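3.2 Tableware and table layout

The table-clearing tasks in the Manurung set use a small stock of household tableware in strong, plain colors. Decorated pieces were left out after the pilot, in which printed rims made it hard for annotators to agree on where the edge of a plate ended and the pattern began. Each item carries one color over its whole surface and belongs to one of 3 classes: plate, bowl or tray. Class labels follow shape alone. A deep plate with a raised rim is still labeled as a plate, even when its center is well below the rim, and a tray is labeled as a tray whether or not it holds food.

Glossy pieces were kept on purpose. A highlight on a rim changes place as the plate is tilted, and annotators working from single images tended to mark it as a chip or a spot of food. The guideline written by Haziq Wibisono asks them to compare the suspected mark with the curve of the rim before labeling it. Marks that remain in doubt receive the label "unclear" and are left out of the counts in Section 4. 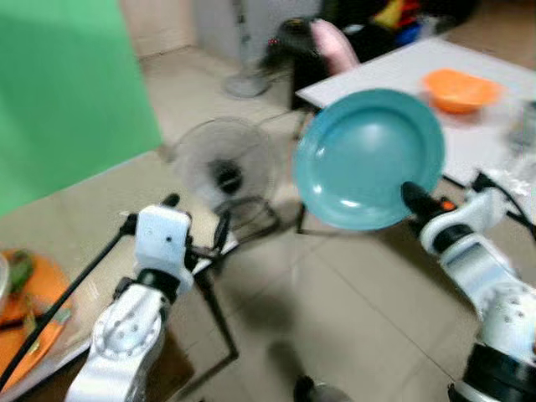 Figure 2. Teal plate raised upright, with its inner face visible. An orange bowl stands on the white table behind it; an orange tray with green and orange food items is at lower left.

Items on the table fall into two groups, target and context. Target items are those named in the task sheet. Context items are everything else within reach – food, containers, other dishes – and they stay where they are until the task ends. Two items of the same color may be present together, provided that they differ in class. This rule was added in March, when a first reading of the labels showed that color names were being used in place of class names in 19 of 100 task sheets. The sheets were rewritten by Sugeng Simanjuntak so that every instruction gives color and class together ("orange bowl", "orange tray").

Table surfaces are white throughout. The contrast with the tableware is high, but pale reflections near the table edge can still blur the outline of a dish. The rest of the room was not standardized. Chairs, fans and stored goods were left in view and are labeled only when they touch a target item or hide part of it. Partial overlap between two dishes is recorded as a pair, with the nearer dish listed first.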